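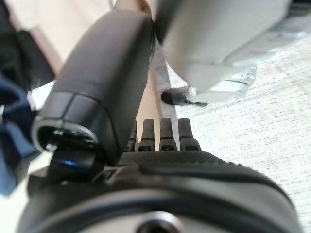
The box shelf is finally happening

I have wanted to sort out the back room since we moved to Dimden, and this month I got going on it! For anyone new, the back room is the long narrow one behind the kitchen, and until now it has been where things go when I can't decide about them. Half-used paint, the good picnic blanket, two bags of fabric, every box that might be the right size for something someday. I love a box. I have a real problem with boxes.

So the plan is one run of shelves along the long wall, plain and pale, with everything I want to keep in boxes that match each other (or nearly match, I'm not a monster). I went with the Zollura set because the uprights come in separate pieces and I could get them home from Nedton in the back of the car with the seats down. It was a tight fit and I drove home with one plank more or less resting on my shoulder, but we made it.

Putting the first section together took me most of an afternoon. The instructions want you to lay everything flat on the floor first, and my floor had no room for that, so I ended up clearing the room to build the thing that was supposed to help me clear the room. The hallway is still full of fabric.

But oh, I like the color so much! It's a soft tan, very close to plain cardboard, and my boxes look as if they were meant to go with it. I was going to paint the whole thing white and now I don't think I will. My sister says it will look dusty by spring. She may be right – I'm leaving it anyway.

What has gone in so far

Bottom shelf is for the heavy things, so paint and the tool bags. Middle is fabric, sorted by what I'd make with it and not by color, which I tried first and hated. I could never find the lining. Top shelf is for the stuff from the Te Moana trip, the maps and shells and the little tin of sand, and I'm very happy to have it somewhere I can reach with a step stool instead of under the bed.

I threw out a whole bag of lids that belonged to nothing. I also found my good scissors, plus a gift card with 50 dollars on it, still sealed in its envelope, so I feel the room has started paying me back.

Still to do: the second section, labels, and some kind of hook for the blanket. I bought a pack of 200 labels and I know how that sounds, but they were on sale and I do plan to use them. If you have a favorite pen for writing on cardboard that doesn't smear, please tell me in the comments. Mine all smear and I've gone through three already.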